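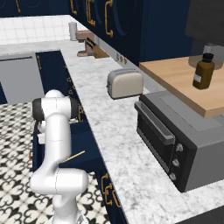

Reading time: 2 min

Stone Countertops: Sealing, Staining and Etching
Speaker notes, August session

Slide 1 - Title

Start with scope. The talk covers natural stone in kitchens: marble, granite, limestone. Engineered quartz has a resin binder and follows different rules, so hold questions on it until the end. Concrete is out of scope.

Slide 2 - Two kinds of damage

Most complaints that come in as "the marble stained" are one of two problems.

A stain is material inside the stone. Oil, wine or coffee moves into the pores and darkens them. The surface still feels the same under a fingertip and still reflects light the same way.

An etch is a change in the stone itself. Acid reacts with calcium carbonate and removes polish. The mark is dull and usually lighter than the area next to it. Lemon juice can do this within a minute on polished marble.

Pause. Ask who has seen a ring left by a glass and called it a water stain. On marble it is usually an etch.

Slide 3 - What a sealer does

Penetrating sealers line the pores and slow absorption. They do not form a film, and they do not block acid at the surface. A sealed marble top will etch exactly as an unsealed one does. Say this twice. It is the point most often missed in the comment forms.

Topical coatings do form a film. They can resist acid, but they scratch, and repair usually means stripping the whole run.

Slide 4 - The water test

Put a spoonful of water on a clean, dry section. Wait 5 minutes, then wipe. A dark patch means the stone is absorbing and the sealer is missing or worn. Test near the sink and again near the cooktop. Results from one end of an L-shaped top should not be applied to the other, particularly where the two legs came from different slabs.

Dense granite often passes with no sealer at all. Sealing it anyway leaves a residue that hazes.

Slide 5 - The Ofori kitchen

Background: polished marble, oil stain beside the cooktop, etching by the sink. The owner had applied 2 coats of sealer over the oil stain, which made it harder to draw out.

Treatment for the stain was a poultice of baking soda and water, spread thick, covered with plastic and taped at the edges. After a day the plastic came off and the paste was left to dry fully. The drying stage does the lifting. One round lightened the stain and a second cleared it.

The etching needed polishing powder on a damp felt pad. No cleaner will restore it.

Slide 6 - Daily care

Neutral pH soap, soft cloth, dry afterward. No vinegar, no bathroom descaler, no scouring powder. Blot spills, do not wipe them across the surface.

If asked about honed finishes: etches are less visible on honed stone, but oil can enter faster. Clients at the Pavo showroom tend to hear only the first half of that.

Slide 7 - Seams

Check seams when testing the surface. Old filler shrinks and lets water reach the substrate. Color-matched epoxy is the normal repair. A seam with a height difference is an installation issue - refer it to the fabricator.

Slide 8 - Questions

Likely ones: hot pans (use a trivet, thermal shock can crack a top near a cutout), resealing interval (go by the water test, not the calendar), quartz (see slide 1).

Sample tiles go back in the gray case. Handouts are by the door.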